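Hand-held gripper station – pre-session check, with comments
Station: Rutach, table 2
Checked by: Larasati Khoo
Read over by: Valeriano Tejada
Month: June

1. Grippers open and close fully, both hands. OK
Comment: The left one felt a touch stiff on the first few squeezes, so I worked it a bit and had another go after the rest of the list. Fine by then, but please keep an ear out for it.

2. Marker cubes tight on their mounts. OK
Comment: I know I go on about these, but the whole method leans on them. We recover the hand path from the marker faces, and when a cube has shifted even slightly the path comes out looking perfectly sensible and sits in the wrong place. Give each cube a gentle twist before you start. If it moves, stop and recalibrate.

3. Marker faces clean and flat. OK
Comment: Dry cloth only, please. The Drerham set went cloudy after someone kindly used glass cleaner on it.

4. Indicator lights on. OK

5. Head camera seated, strap snug, both cubes in view with arms at working height. OK
Comment: Valeriano asked why we fuss over arm height. In the Lau trial we kept 277 demonstrations, and most of the ones we threw out had a hand dropping too low while the person was thinking about what to do next. It's a very natural thing to do and I do it myself! Hold the grippers out in front, over or just short of the table edge, and take a breath there before you begin.

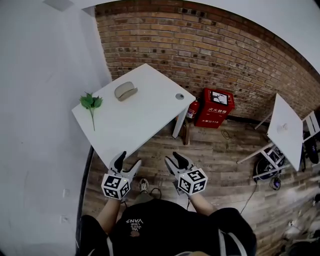 The starting pose should be held for 3 seconds, and it helps to say "ready" out loud so that whoever is at the laptop can mark the start. We used to skip this, and lining up the recordings afterward took most of an afternoon.

6. Objects for the task on the table and within reach. OK
Comment: Change the layout between runs. The policy trained on the tidy layouts did poorly as soon as we moved anything, and the mixed set did noticeably better on the same tasks.

7. Floor cables clear of the operator's feet. NEEDS ATTENTION
Comment: Your eyes are on your hands the whole time, so a cable is easy to forget. Please route it along the wall or tape it down before the next session – the wide cloth tape, if there's any left in the Davadero box.

8. Fire extinguisher can be reached without moving furniture. OK

9. Operator knows the stop word and has had a rest. OK
Comment: Wrists get tired well before people admit it. Swap over sooner than you think you need to.

Result: pass, once item 7 is sorted.

Note from Valeriano: Agreed on all of it. I'll bring tape.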